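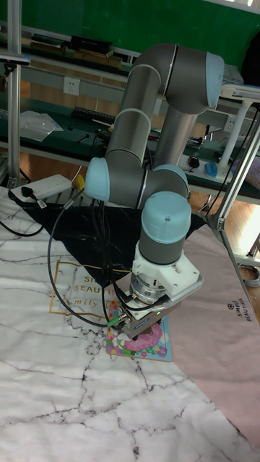
Tips for the home server and the computer bench
by Regula Rüegg

I keep two small servers at home in Bovden and I repair computers for people in the village, mostly in the evening. Over the years I have written my tips on paper cards, and the cards were getting lost, so I am putting them on this page. They are meant for people who have one or two machines and a table, and who have no wish to buy special equipment. My first language is German, so please excuse the places where one can hear it.

Before you open the case

Shut the computer down from the menu, switch off the power supply at the back, and pull the cable. Then press the power button once and hold it for a few seconds. On many boards you will see a small light go out.

Take a photo of the cables with your phone before you touch the first one. I take three: one from straight on, one from the side of the drives, one close to the front panel connector. That last connector has cost me more evenings than all others together.

A wool sweater is a bad idea in February, when the air in a heated room is very dry. I wear cotton, and I use a wrist strap with the clip on bare metal of the case. Paint does not count. If the clip sits on paint you are only decorated.

Cleaning memory contacts

When a machine beeps and shows no picture, I take out the memory first. Many times there is nothing wrong with it, it is only sitting badly.

Hold the module by the short edges. Wipe the gold contacts with a lint-free cloth and a little isopropyl alcohol, in one direction, from the board toward the edge. Let it dry. I know that many people use a pencil eraser and I did so too, but the crumbs find their way into the slot, and a hard eraser takes off something of the gold each time.

For the slot itself use a soft dry brush. No metal, no toothpick.

When you put the module back, look where the notch is, open the clips, and press on both ends evenly until the clips close by themselves. You need a little more force than feels polite. If one side clicks and the other does not, take it out and start again.

Mixing old and new modules

It is allowed, but the whole group will run at the speed of the slowest one. Put equal sizes in the slots with the same color if your board marks them so, and read the manual for which pair comes first. On my older server the first pair is the second and fourth slot counted from the processor, and I have to look it up every time. Now it is written on tape inside the side panel.

Registered memory from a retired office server does not work in a normal desktop board, even if it fits in the slot. People bring me such modules from the Saturday market in Flomonberg because they were so cheap. They can be a good purchase for a machine that accepts them. Ask the seller to let you read the sticker before you pay.

Testing overnight

After every change of memory I run a memory test from a USB stick. Start it at bedtime and look in the morning. One pass is too little for me, I want at least three. A single error is already an error. Please do not say to yourself that it will be a rare one, the rare ones are those that damage a family photo without any message.

If there are errors, test the modules one after the other in the same slot. Then take a good module and go through the slots. Write down each result at once. At two in the morning one believes one will remember it.
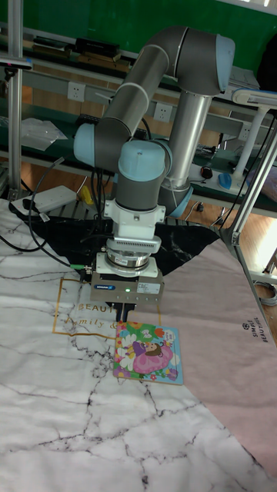 Do you need more memory at all?

Before somebody buys memory I ask them to look at the use of it during a normal busy hour. The number called "free" is often small and this alone is no problem, the system fills unused memory with file cache and gives it back when a program asks. Look at "available" instead, and look if the swap is being written and read all the time. A bit of swap in use that stays quiet is harmless.

On my photo server I had 914 megabytes in swap for weeks and became worried. In the end it was an indexing service which I had started one time and forgotten. I stopped it, and the purchase was not necessary.

Things to try first, they cost nothing:

Close or remove services you do not use any more.
Give each container or virtual machine a memory limit.
Move the large nightly jobs so they do not begin at the same minute. Mine all began at three, because everybody's instructions say three.
Compress the swap in memory, if your system offers this. On a weak processor try it for a week and then decide.

Swap on a flash drive

It works well as a reserve. As a daily habit it makes the drive old. I put swap on the drive that I would be least sad about, never on the one with the only copy of something. And look at the wear value of the drive two times in a year. The same calendar entry can remind you to test a backup, by which I mean to really open a restored file and read it.

Dust and fans

Hold the fan blade with a finger or a wooden stick when you blow air at it. A fan that spins freely from compressed air can damage its bearing. Blow in short pushes, from inside to outside, and do it on the balcony.

In my cellar I clean the filters every 11 weeks. This odd number comes from the delivery of the filter mats, which I order from Kälin and which always come in packs that last so long. Please take your own rhythm. If there is a cat, take a shorter one.

Leave a hand's width behind the case. I have found servers pushed against a radiator, and one in a closed wardrobe between winter coats.

Storing parts

Loose modules go into antistatic bags, and the bags go into a flat box with a lid. The silver bags are for inside, do not put a running board on top of one, the outer side may conduct.

I write on each bag the size, the type, the date of the last test, and "good" or "bad". Bad modules I mark also with a stripe of red nail polish over the contacts, so that they cannot come back by accident. Before I did this I had the same bad module in three different machines in one winter.

Screws go into an egg carton, one hole for each step of the work. Write the step on the lid. For laptops, draw the outline of the base on cardboard and push each screw through at its place, because the lengths differ and a long screw in a short hole can press into the board.

Labels for cables

Label both ends. I say this to everyone and at home I had for years only one end labeled. Use a name and not only a number, for example "attic, desk" or "printer hall". Paper tape falls off in a warm place. Cloth tape stays, and a soft pencil on it can be read for longer than a ballpoint pen.

A small notebook

Each machine has its own school notebook on top of it. I enter what was changed, when, and what it did before. When the server at the music club in Givholm stopped at night again and again, the notebook showed that it started after a module was added, and that no test was run. The test then found 3263 errors before breakfast. I was the one who had added the module, in a hurry before the concert.

Write also the things which did not help. They save the same evening next time.

Questions I get often

Does memory need a heat spreader? For normal speeds at home, no. It should only not touch the processor cooler.

Can I use kitchen paper for the contacts? It leaves fibers. An old, washed cloth for glasses is better.

My machine takes very long at the first start after new memory. Is it broken? Give it some minutes. Many newer boards must train the memory first and the screen stays black during this time. I have switched off too early myself and then it began again from zero.

If you find a mistake on this page, in the computers or in the English, please write to me and I will correct it.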